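About Stomorell House

Stomorell House is a residential school of household practice

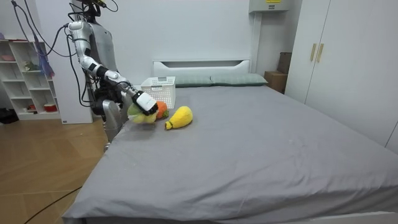

offering instruction in the care of bedrooms, linen and personal belongings. The school was founded by Birthe Kjærgaard, who began with 2 students in a rented apartment above a fabric store. Enrollment is now limited to 14 students per term, and more than 2,223 people have completed the basic course.

Instruction begins with the bedroom. Students learn to clear a bed before making it, to return soft toys and other small items to a storage basket, and to lay a sheet flat and square. Plush fruit, plastic baskets and plain bedding are used throughout the first unit. Laundry, closets and the kitchen follow in later units.

Imelda Abella directs the teaching program and Hanane Shehata oversees the practice rooms. Kirsty Mottram is responsible for admissions and student housing. All instructors complete a full term as assistants before leading a class of their own.

The school also offers a short evening course for parents and caregivers – no previous training is required. Classes begin at 7 p.m. and are held in the same rooms as the daytime program.

Applications for the spring term open in November. Inquiries may be made in writing to the admissions office.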